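The Compostable Cup Problem

I went to a company retreat in June that called itself zero waste. It said so on the invitation, on the welcome board, on the lanyards (bamboo fiber, we were told) and on a small card next to the coffee. I drank my coffee out of a compostable cup and then stood there like a fool with the empty in my hand, looking at three bins with three long labels, none of which mentioned cups.

A young man on the catering staff saw me hesitating. "Just put it in any of them," he said. "It all goes in the one truck."

I have been chewing on that sentence ever since.

I should say that I used to do this for a living. For nine years I booked rooms, tents, buses and lunches for other people's conferences, and I wrote my share of green statements. I know how they get written. Somebody in sales asks for a paragraph, you look at what you were going to do anyway, and you describe it in the best light you can find. Jugs of water become a "bottle-free hydration plan." Leaving the printed program out of the budget becomes a "paperless commitment." I am not proud of it, but I was never asked a single follow-up question either.

The retreat was run by an outfit called Zevosura, and to their credit they sent everyone a report afterward. It runs to 36 pages, which is a lot of pages for two days of breakout sessions. It says the event "diverted" 3,434 pounds of material from landfill. I read the whole thing twice looking for where the material went instead. There is a photo of a leaf. There is a pie chart. There is a paragraph on "partners in the composting space." No hauler is named, and no facility.

So I wrote and asked. Vivek Bhatia answered me within a day, politely, and said the number was based on the weight of compostable items purchased. Purchased! If I buy a crate of apples and throw it in the river, I have not eaten a crate of apples. He did not see the difference, or he saw it and had been told not to. He offered me a call with their sustainability lead. I am still waiting for that call.

The trouble with the cups is simple enough. Most of them are lined with a plant-based plastic that needs a commercial composting plant, with real heat and real time, to break down. Plenty of towns don't have one. Plenty of plants that do exist won't take the cups, and they pull them out and send them to the dump with everything else. In a landfill the cup mostly sits there. Meanwhile it cost more than a paper cup.

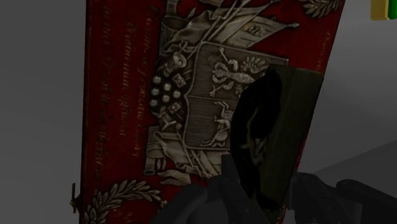 Red cover, gold script, silver-grey trophy of arms.

My friend Zdenka Stojanovska still works in the business, on the wedding side, and she thinks I'm too hard on everybody. Her argument is that clients who ask for compostable plates today will ask harder questions in five years, and you have to start somewhere. She may be right. I've been hearing about five years from now for a good deal longer than five years, though, and what I notice is that the plates have gotten prettier while the questions have stayed about the same.

She did tell me about a reception she handled out at Fisdale, in a rented barn, where the couple wanted everything reusable. Glass glasses, steel forks, cloth napkins. Miłosz Kwiatkowski did the rentals for that one, and he quoted them 855 dollars for the dishes with washing included. The couple had been ready to pay more than that for palm leaf plates shipped in from overseas. They went with the dishes. At the end of the night there were 4 bags of trash, and one of those was ribbon.

That's the kind of number I can do something with. You can picture four bags. You can pick one up and look in it.

I asked Miłosz if he gets a lot of calls like that and he said no, fewer than before. People think rental plates look like a church supper. They want the brown, rough-edged plate that looks like it cares. His words, or close to them.

Then there's the offset business, which I was going to leave alone, but I can't. The retreat's registration form had a box you could check to "neutralize your journey" for a small fee. The money went through something called Drotuvent. I checked the box, mainly to see what would happen. What happened is I got a certificate with my name spelled wrong and a link to a page about a forest. The page did not say how big the forest was, who owned it, or if anyone had been planning to cut it down in the first place. I flew in from two time zones away. So did up to half the room. If anybody had wanted to make a dent, they could have held it in the city where most of the staff live, and skipped the lake.

But a lake sells. I sold plenty of lakes.

Aatos Huttunen, who was my boss for the first part of those nine years, had a rule about food that I thought was stingy back then. He ordered for fewer people than had signed up, always, and kept a list of who hadn't come down to breakfast. Clients complained ahead of time and hardly ever after. I've come around to him. I saw whole trays of salmon go into the black bags at the retreat on the second night, twenty feet from the sign about mindful consumption. All the energy in that fish, the boat and the ice and the truck, and we were being asked to feel good about the toothpicks.

If you're planning something this fall and you want to know what I'd ask a vendor, I'd ask who picks up the bins and what they charge. I'd ask for last year's hauling invoice from a similar event. A company that is really doing this has that paper in a folder, and will probably be thrilled that you asked. Lahtinen, the caterer we used most back in my day, would send you theirs before you got to the end of the sentence, coffee stains and all.

I've emailed Zevosura one more time, asking for the name of the hauler. If they answer I'll put it up in the comments.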